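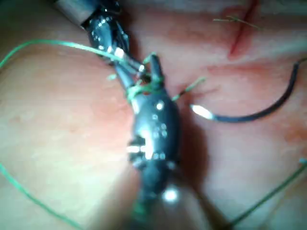

19 October 2020

I've been meaning to write about suture thread for a while. It takes up more of my working day than people outside would guess, and most of that time is spent keeping it under control.

Green is my favorite color for it. Against pink tissue it stays easy to find, even when the background is soft and you're looking at the spot where the jaws meet. Black thread next to black instruments is another story, and I gave up on it in June.

The part that took me longest to learn was length. I used to cut everything long, thinking more was safer. Then Yaryna Romaniuk looked over my notes and told me to cut it 3 or 4 centimeters shorter than I wanted to. She was right. A long tail wraps itself around the wrist of the instrument and you spend the next few minutes picking loops off.

A few other things I wrote down this year:

- Watch the needle before the thread. A curved needle lying loose will turn on you.
- Wind the loops close to the jaws - the farther back they sit, the more they slide.
- If it tangles, stop pulling. Open up and lift one strand at a time.

My notebook is up to 113 practice knots. I had planned to quit at 100, but the last few before that were ugly and I didn't want to end on them. Next I want to work on my left hand, which still pulls too hard on the second throw.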